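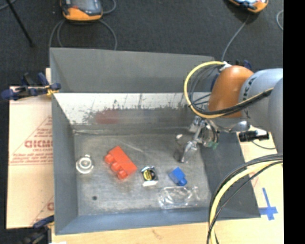 A grey metal bin with scuffed walls and a few small items on the floor.

Set Visit: Two Days On The Zombie Thriller Grestell

The first thing the production office hands you at Brinstead is a pair of rubber overshoes. The second is a form saying you won't reveal who is still alive at the end of the third act. I signed it, so this report stops well short of that.

Grestell is the second feature from director Keerthana Thomas, and it is shooting until the end of May in a former paper mill outside town. Her first film, Kotian, was a small ghost story set almost entirely in one apartment. The new one has a bigger cast, a lot more makeup and a ferry terminal built indoors. The story follows a night crew at the terminal who find out that the last boat of the evening has come in with nobody healthy on board. The production company is Grododis, which also made Kotian.

I arrived on a Friday a little before seven in the morning. The makeup trailers had been running since three. There are two of them, parked end to end behind the mill, and they were full. Makeup lead Revathi Shenoy was gluing a cheek onto a man who was eating a banana with the other side of his mouth. She has three grades of zombie on this film. The front grade gets full prosthetics and contact lenses and takes close to four hours. The middle grade gets a half mask and painted hands. The back grade gets gray paint, a wet wig and instructions to keep away from the lens.

Shenoy said the director asked for people who looked as if they had been in salt water, so there is very little red on anyone. Most of the wounds are pale and swollen. The team has used 865 separate prosthetic pieces so far, nearly all of them single use, because the edges tear when they come off.

The terminal set takes up the main hall of the mill. Production designer Edgars Koppel walked the press group through it while the crew was lighting the other end. You come in through a ticket hall with a low ceiling, pass a snack counter and a row of lockers, and end up at the boarding gate. The gate opens onto a ramp, and the ramp stops at a green screen. Everything past that point, including the boat, will be added later.

Koppel built the ceiling low on purpose. Thomas wanted the actors to be able to touch it, and there is a scene where one of them has to climb up through it. The panels over the snack counter are foam and lift out. The rest are real and heavy, and one of the other reporters found this out with her head. She was fine.

The floor of the ticket hall has 2,638 tiles. Koppel knows this because he had to order them twice. The first batch came in a shade that turned yellow under the lights and was sent back.

We were allowed to watch one scene being shot, from behind the monitors. Prakash Warrier plays the shift supervisor, and in this scene he has to close a rolling shutter while the passengers come up the ramp toward him. The shutter stuck on the first take. On the second, an extra in the front row lost a shoe and several people behind him stepped around it, which looked strange on the monitor. The third and fourth were good as far as I could see, but Thomas went on to a ninth. Between takes she spoke mainly to the extras and hardly at all to Warrier.

He came over during the lunch break, still in his uniform jacket. Asked whether he was a fan of zombie movies, he said he had seen very few before he got the part and then watched a dozen in a week, which he does not recommend. He prefers the slow ones. The passengers in Grestell are slow on land and fast in water, and he has spent a good part of the shoot in a tank.

The tank is in a separate building and was closed to us. Stunt coordinator Thenmozhi Suvarna showed us some rehearsal footage on a laptop instead. It had no sound. The performers practice in weighted clothes, with a safety diver for each pair. The longest shot in the tank runs a little under a minute, and everybody in it is holding their breath. Suvarna has doubled for two of the leads herself.

On the second day it rained hard enough on the mill roof that sound recording stopped for most of the morning. The crew used the time for close shots with no dialogue: hands on the ticket counter, a key in a lock, a phone ringing in an empty office. We were given coffee and a short talk with Thomas, who had a cold and kept it brief.

She would not say whether the film has any connection to Kotian. There is a poster near the lockers with a street name on it that people who saw the first film may recognize. When I asked about it she said the art department had put it there, and Koppel, who was standing next to her, said he had been told to.

A release date has not been set. Grododis plans to show a first trailer in the fall. Overshoes are to be returned at the gate.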